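Sicherung fliegt raus, sobald in der Küche zwei Geräte laufen

Pludow
Wir sind im Juni in eine Altbauwohnung gezogen, 4. Stock, Baujahr unbekannt. Wenn ich morgens den Wasserkocher anmache und meine Frau gleichzeitig toastet, ist die halbe Wohnung dunkel, auch der Flur. Einzeln laufen beide Geräte ohne Probleme. Der Vermieter meint, das sei normal. Auf dem Automaten steht B16. Muss ich damit leben?

Tolentino
Ist bei uns auch so. Einfach nacheinander einschalten, fertig.

Grullow
Ein B16 trägt bei 230 Volt dauerhaft knapp 3700 Watt. Schau mal auf die Typenschilder. Ein Wasserkocher hat oft 2200 bis 3000 Watt, ein Toaster je nach Modell 800 bis 1000. Wenn im Flur noch etwas mitläuft, bist du schnell bei rund 4000 Watt. Kurz geht das gut, nach einer Weile löst der Automat aus. Dafür ist er da.

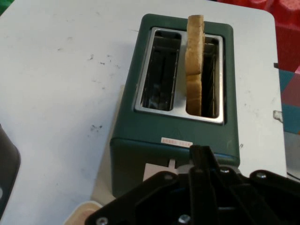
Ungewöhnlich finde ich eher, dass Küche und Flur am selben Stromkreis hängen. In älteren Wohnungen kommt das vor, und einen Anspruch auf den heutigen Stand hast du als Mieter meistens nicht. Eine Waschmaschine und daneben ein normales Haushaltsgerät sollten aber gleichzeitig laufen können. Das würde ich dem Vermieter schriftlich mitteilen - mit Datum und einer Liste, welche Geräte an waren.

Auf keinen Fall einen stärkeren Automaten einsetzen lassen, ohne dass eine Elektrofachkraft die Leitung geprüft hat. Mehrfachsteckdosen helfen auch nicht, die hängen ja am selben Kreis. Bei mir wurde am Ende eine eigene Leitung für die Küche gelegt, 7 Meter Kabelkanal, hat einen Vormittag gedauert.

Pludow
Danke, die Typenschilder lese ich heute Abend ab. Den Brief schicke ich am Montag raus.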